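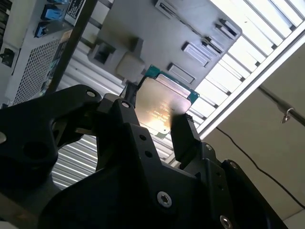
Processor pick and place has eaten most of my time since the last report, and I'm happy to say the method has started to pay off. As you'll remember from the proposal, we wanted to know whether a policy trained on views from the wrist camera alone could handle small, fussy computer parts, with no overhead camera helping out. The hard bit is how the chip sits in the fingers. We hold it diagonally, one finger pressing near the upper left and the other near the lower right, and once it's tilted like that the arm has to work out the angle before it goes anywhere near a socket. Glare makes it worse! The metal lid picks up the ceiling light so strongly that the small lettering washes out, so I gave up on using the text as a landmark and switched to the green border of the chip's own board. That border shows up along the edges in nearly all of our recordings.

Now the numbers. We have 1021 demonstrations recorded, all by hand guiding, and Madalena Sequeira has checked every one of them (she threw out 124, mostly for slips during the grasp, so the training set is smaller than I'd hoped). On the last test round we ran 60 trials and the new angle estimate failed in 7. Four of those were on the same afternoon with the blinds open, and I'd like to repeat them before I read much into it.

The Ralley baseline is still not finished. I had it running in January, then we changed the finger pads and the old results stopped being comparable - my fault for not freezing the hardware first. Hamel is rerunning it with the new pads and the same starting positions.

Money is fine. The pads came in under budget and I'd like to move what's left to a second set of test processors, as ours are getting scratched and I don't want the policy learning the scratches. Could you let me know if that needs a form or if an email will do?

Next up is the full insertion, socket lever and all. I expect it to be slow going, and I'd rather show you a low success rate on the real task than a pretty one on an easier version.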